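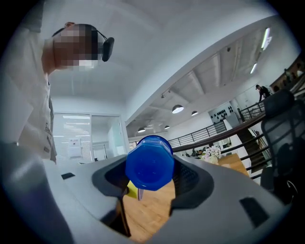 *A blue plastic bottle turned base up, the same way up as your reservoir bottle will be.*

## 4. Setting up the bottle reservoir

Now for the fun part! Your Bidau spikes are rinsed, the pots are chosen, and it's time to get water moving. A bottle, a spike and a pot of decent soil can keep a thirsty basil plant happy through a long weekend (I've left tomatoes on theirs for longer, but they were big pots and it was a cool spring). Read the whole section once before you fill anything.

### What you need

- one Bidau spike with its washer, the short one for pots and the long one for window boxes
- one clean plastic bottle, 1,000 ml for pots or 2,000 ml for window boxes
- a pencil or thin dowel
- a jug of tap water
- an old towel, especially if you're working indoors
- a thick pin, for the air hole

Most soda and water bottles fit the spike thread. Wide-mouth sports bottles don't, and tape won't save you. If yours is a wide-mouth, use the Trekton adapter described in Section 7.

### Preparing the pot

1. Water the plant by hand until water runs out of the bottom of the pot. Dry soil pulls a full bottle down in an hour, so please don't skip this one.
2. Let the pot drain for 30 minutes.
3. Push the pencil into the soil halfway between the stem and the rim. Lean it slightly toward the rim so you miss the main roots.
4. Wiggle the pencil to widen the hole, then pull it out.

> **Note:** If you hit something hard, stop and try another spot. On older plants it's usually a thick root. On new ones it's often a lump of coir that never got soaked, and the Annamalai bricks are famous for this if you rush them. Break it up with your fingers.

### Fitting the spike

1. Seat the washer inside the spike collar with the ridged side toward you.
2. Turn the dial to 3. You'll fine-tune it later.
3. Fill the bottle to the neck. Cold water from the tap is perfect.
4. Screw the spike on by hand until it stops, then give it one more small nudge. No pliers!
5. Hold the bottle over the towel and turn it upside down. A slow drip from the tip is what you want. If water comes out around the collar, turn the bottle upright, take off the spike and reseat the washer.
6. Slide the spike into the pencil hole until the collar rests on the soil.
7. Firm the soil around the collar with two fingers.
8. Prick one small air hole in the base of the bottle, which is now the top.

> **Caution:** Make the air hole last, with the bottle already standing in the pot. Push the pin away from your other hand and hold the bottle by its sides. Children should leave this step to an adult.

> **Caution:** A full 2,000 ml bottle is heavy and sits high. Don't use one in a light pot, on a narrow shelf, or above anything electrical.

### Setting the drip rate

Mark the water level with a strip of masking tape and go do something else. Come back after a full day and look again.

| Level after one day | What to do |
|---|---|
| Hasn't moved | Check the air hole, then turn the dial up one |
| Down by a quarter or less | Leave it alone, you've nailed it |
| Down by about half | Turn the dial down one |
| Empty | Turn the dial down two, water the pot by hand and start again |

Make one change, then wait a day. I know it's tempting to fiddle! The soil takes a while to catch up with the dial, and two changes in one afternoon will leave you guessing which one worked.

Ferns and peace lilies like a faster drip than you'd expect. Rosemary, thyme and anything with gray leaves want a very slow one, and succulents shouldn't be on a spike at all.

### Refilling

1. Put a finger over the air hole and lift out the bottle and spike together.
2. Turn the bottle upright over the towel, then unscrew the spike.
3. Rinse the spike tip under the tap until no grit comes out.
4. Refill, screw the spike back on, and return it to the same hole with your finger over the air hole until it's in place.

Liquid feed is fine in the reservoir at half the strength on the label. Granules are not, even the ones sold as quick-dissolving. They clog the tip.

### Cold weather

Bring outdoor bottles in before the first frost. A bottle left out in January can split along the side, and the spike collar may crack with it. Store the spikes dry, with the dials open and the washers out.

> **Note:** Spikes sold in the Vornmont gift box have a gray dial that runs from 0 to 5 instead of 1 to 6. Start those at 2. Everything else in this section is the same.

*Section revised 26 April 2018, Upendo Kinyua. Replacement washers are listed on page 27.*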